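Last updated: 20/04/2021

Search this blog Search Go

Condensation on double-hung windows, part two

In March I started logging humidity in the back bedroom, where the lower sash collects water along the bottom rail on cold mornings. The first post covered the wrong theory, which was that the glazing putty had failed. This one covers the measurements and what I changed.

The logger is a Grimex unit with a stated accuracy of three percent relative humidity. I checked it with the salt method: a bottle cap of damp table salt in a sealed bag with the sensor, left overnight. The reading should settle at 75 percent. Mine settled at 77, so I subtract two from everything. A second sensor, an older Trendinov, read six high and drifted, and I stopped using it.

Readings were taken every 15 minutes. With the bedroom door closed and one person asleep inside, relative humidity climbed from 45 percent at bedtime to 56 by early morning. The air stayed at 68 degrees, which puts the dew point at 52. The inside face of the glass, measured with a taped thermocouple, fell to 43 on the coldest night. Water forms at anything under the dew point, so the glass was going to get wet whatever I did to the putty.

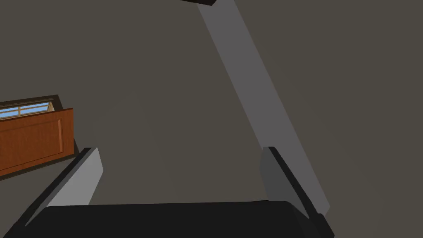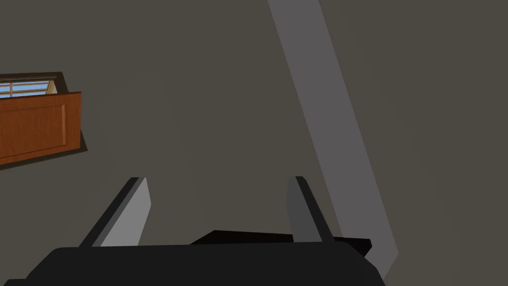
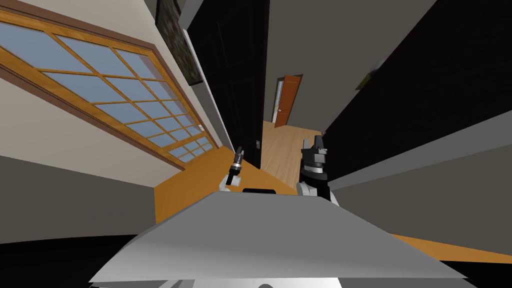
Three interior renders; the last has the wood-framed window with small panes.

Small panes complicate the job. Each one has its own perimeter, and the perimeter is where the glass runs coldest in my readings. My own sashes are six over six. A thermocouple in the center of a pane and another in the corner differed by four degrees on the same night, with the corner lower. That matches where the beads of water start.

There are two ways to attack it: raise the glass temperature or lower the dew point. Interior storm panels do the first. I priced a set from Chowdary at $402 for the two windows, with magnetic edging, and put that off until fall. Lowering the dew point was cheaper. I undercut the bedroom door by half an inch and set the bath fan on a timer to run from midnight to six at low speed.

With both changes in place the morning reading came down to 47 percent at the same air temperature, for a dew point of 47. That is still above the coldest glass reading, and I still get a thin line of water in the lower corners on the worst nights - but the rail stays dry, and the rail is what was rotting.

The rail itself got two coats of Ukirlow penetrating epoxy after a week under a heat lamp. Moisture content was 14 percent by pin meter before the first coat. I primed it two days later. The paint is ordinary exterior acrylic.

Next is the attic hatch, which has no gasket at all.

3 comments

Bindu Shenoy
Did you try leaving the curtains open overnight? Ours were trapping a layer of cold air against the glass and opening them helped more than the fan did.

sashcord
What gap did you have under the door before you cut it? Mine is already at 3/4 and I still see 60 percent by morning.

Bindu Shenoy
Also the salt test needs to be damp salt, not dissolved. I got that wrong the first time and it read way too high.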